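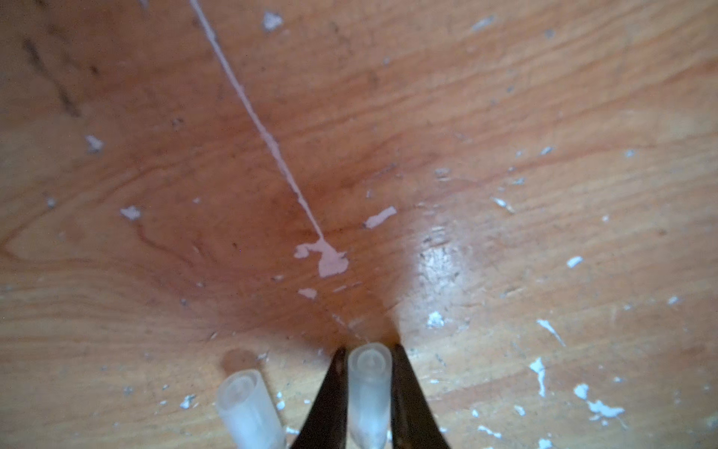 Daithí Doherty has asked whether a robot built at a kitchen table can be as good as one built in a factory. He put this question to the Bruvdale Shared Workshop in May, and other young readers have since sent in questions very much like it. The workshop is pleased to reply.

A robot arm built at home can do many of the same jobs as a factory arm, although it is usually slower and cannot lift as much. Both kinds need the same basic parts: motors to move the joints, a small computer to give the orders, and a gripper to take hold of things.

What does a gripper do?

A gripper is the hand of the robot. Ours has two fingers, which are dark and narrow toward the tips. They can close on a small object, such as a plastic tube, and let it go again. Your own hand does this without much thought. A robot must be told how far to close and when to stop. If the fingers close too far, the object may be crushed. If they do not close far enough, it will slip.

How does the robot know where things are?

Many robots carry a small camera near the gripper. The camera moves with the arm, so the computer receives a close view of whatever the fingers are about to touch. Clear plastic and frosted plastic can be hard for a computer to find, as some of the table's color may show through. Shiny varnish can also cause trouble when a lamp makes a bright spot on it. Moving the lamp a little to one side will often help.

Does the table need to be new?

It does not. A workshop table may have scratches and flecks of old paint on it and still serve very well. It should be steady, and it should not rock when the arm moves. The arm must be fixed firmly at its base. A loose arm will miss its target by a little more each time.

How long does it take to build one?

The Nemer arm, which is the one members build at Bruvdale, takes about 21 hours of work. It is held together with 218 screws. Grigore Preda and Zuleica Holanda keep the building notes, and they ask members to sort the screws by length before starting – the short ones and the middle ones look very much alike.

Rules for young builders

An adult must be present whenever the power is on.
Keep hair, sleeves and fingers away from the joints.
Switch the arm off before changing any part.
Wear safety glasses when cutting wire.

Questions for the next page may be left in the box beside the workshop door.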